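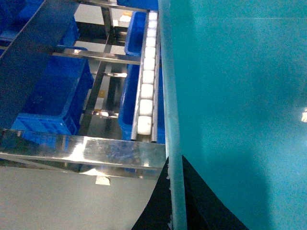
The Lindstead sorting line, 20th May

Welcome to our little gallery from the sorting bench at Lindstead. 

White cubes lined up single file in the chute, between two thin steel rails, with the big polished crossbeam just below them. I'm very fond of that beam, and of the blurry blue colours it picks up from the containers nearby. It does show every fingerprint, mind you, and I've gone through 2 bottles of cleaner keeping it respectable!

The rails came from Semple and took us a good while to get parallel, but they've been lovely to work with. A full run is 504 cubes, and we allow about 70 minutes for it, plus time for a chat and a sweep of the floor. The Istance bench gets its turn next, and I'll add it to the gallery once the labels are done.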